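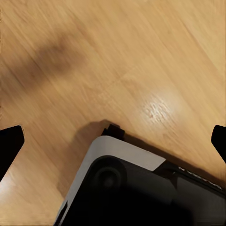
Fig. 1. Simulated wrist view, gripper open over the device. The wood grain is smeared by motion blur.

Workshop courses > Small robot arm > Handout 4

Handout 4: The wrist camera in simulation, and how to choose the frames

This handout continues from the calibration evening. I suppose that you have already the Zisari arm model loaded, and that the two fingers open and close when you move the slider. If the fingers move in the wrong direction, please go back to Handout 3, the part on joint signs.

4.1 What we do in this session

We build the arm on the bench at the Gallagher workshop, but the first grasps we make in the simulator. The simulated bench has one table and one object at a time. The camera is fixed at the wrist and looks down between the fingers. You will record a short approach to the object, save the frames, and decide which frames are good enough for finding the corners.

4.2 Settings

Open the project Doltulent and load the bench file. Then set the following.

Frames per approach: 100
Camera rate: 60 per second
Motion blur: on
Table texture: wood, light
Shadows: soft

Leave the blur on, even if the pictures look nicer without it. In the first version of this course I had it off, and every student had a very good corner finder at home which failed on the real bench in the first minute.

4.3 Reading a blurred frame

Look again at Fig. 1. The grain runs in long diagonal bands and no single line is sharp. The white border of the device is still easy to separate from the black face, so the corner which points to the middle can be found. The printed text on the dark strip cannot be read. Do not spend time on it, our method does not use text.

Three places in this frame can disturb a simple threshold:

a) The bright spot on the wood, to the right of the center. It is whitish and broken into small flecks. A threshold on brightness alone may take it together with the white border.

b) The shadow on the left side of the device. It becomes weaker slowly, so it has no clear edge, but with a low threshold it will join the fingers or the device into one region.

c) The dark brown patch on the wood at upper left. It is long and soft. Reject it by edge strength and not by size.

The fingers are black and so is the face of the device. For this reason we mask the fingers before anything else. The mask is the same for all frames with the same opening, you draw it once and save it with the project.

4.4 The sharpness number

For each frame compute the variance of the Laplacian, inside the mask only. The script from Nodau does it if you give it the folder. In my setup a frame under 400 is not used for corners, but it can be kept for testing. Your number will be different if you changed the picture size, so please make your own small table first and look where the corners begin to jump.

Be careful with one thing. The flecks of a glare spot have strong edges, and they raise the number of a frame which is in fact blurred. If a frame has a high value and looks bad to your eyes, cover the glare and compute again.

4.5 Exercise

Record 2 approaches, one slow and one at normal speed. Write for each the lowest and the highest sharpness value, and the first frame where the corner is lost. Bring the notes in a plain text file. Students who build at home may send the file before the session, we compare all of them on the big screen.

For the real bench you will need the printed camera holder and four M3 screws. Check that the cable has enough length when the wrist is turned fully, two arms lost their connector this way in August.

Filed under: Robot arm, Simulation, Course material
Last updated: August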